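Projects > Student Reports > Robotics Elective > Towel Folding

Team Andine: Teaching Two Arms to Fold a Towel
Final project report, spring term

Our project was towel folding. We had two robot arms, one table, a pile of cloths in different colors, and a term that felt long in January and very short by the end of it. I'm writing this up for our team because I lost the draw (fine, I volunteered, but only after a long silence).

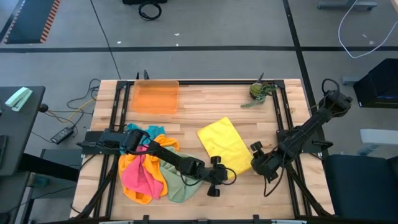
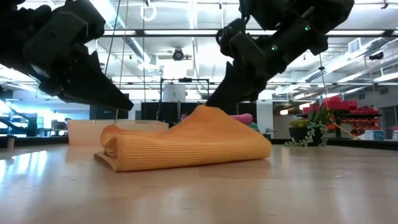
Folding setup, seen from above the table and close up on the orange cloth.

What we were trying to do

The goal we wrote in our proposal was to have both arms pick a cloth from a messy heap, spread it out, and fold it into something you could stack. The elective lets you choose your own task, and the other two teams went for things with hard edges. Henine did block sorting and Grudero did cups. We picked cloth because we thought it would be easy on the hardware – you can't really crash a gripper into a towel. That part was true! Everything else about cloth was harder than we expected.

A block has a front and a back and it stays where you put it. A towel has about a million shapes. You pick it up by one corner and the other three go wherever they want, and then the program has to figure out which of the bumps is a corner and which is just a wrinkle. I spent most of February on that one question and I still see wrinkles when I close my eyes.

How we trained it

We didn't write out the folding motion step by step. We drove the arms ourselves, recorded the demonstrations, and trained a model on the recordings. Our plan was 50 demos per color. We ended up with 895 good ones in total, way past the plan, because once we got fast at driving it was kind of addictive and we kept doing "just one more" until they locked the building.

The first batch was pretty bad, and we ended up throwing it away. Each of us folded differently. I go in half and then in half again, one of my teammates does thirds, and another one starts from whichever side is closer. The model learned a mix of all of that and would start a half fold, change its mind, and sort of wad the thing up. So we sat down and wrote a one-page folding guide that everybody had to follow:

- pull one cloth clear of the heap before doing anything else
- find two corners on the same short side, one per gripper
- lift, lay it flat, let go, wait a second
- fold toward the front of the table, then once more sideways
- leave it flat and back the grippers off

The "wait a second" line came in late and it helped a lot more than I would have guessed. Without the pause the arms went straight into the fold while the cloth was still settling.

Things that went wrong

The texture of the orange one threw us. It's ribbed, and our corner finder kept treating the ribs as edges. We tried blurring the camera picture a bit before it went into the model, which fixed the ribs and then broke the corners on everything else, so we took the blur back out and just collected more orange demos. Not elegant, but it worked better.

Glare was the other one. The tabletop is shiny and the overhead lights leave white streaks on it, and for a while the left arm would reach for a streak like it was the hem of something. We trained with some of the lights on and some off after that, and the reaching mostly stopped. Mostly. It did it once more during our demo day practice, right when people were watching, of course.

We also lost a whole afternoon to a cable that had worked its way out of a connector. We had already rewritten half of the startup code before anyone thought to push on the plug. If you take this class, push on the plug first.

Results

We ran 60 trials for the final evaluation, each starting from a fresh heap. Our rule for success was that the cloth had to end up folded, flat, and not hanging over anything. We got 80 percent on cloths that were already pulled out of the heap. Starting from the full heap it was a good bit lower, and the usual failure was grabbing two cloths at once and folding them together (very neatly, I have to say).

What I'd do next

I'd work on the grabbing-two-at-once problem before touching anything else. I'd also like to try bigger towels, and maybe a T-shirt, though my teammates asked me to put in writing that the T-shirt is my idea only. Our demos and the folding guide are in the Vidal folder on the class drive if next year's team wants to start from them.

Contact the Robotics Elective | © Student Projects Archive | Back to top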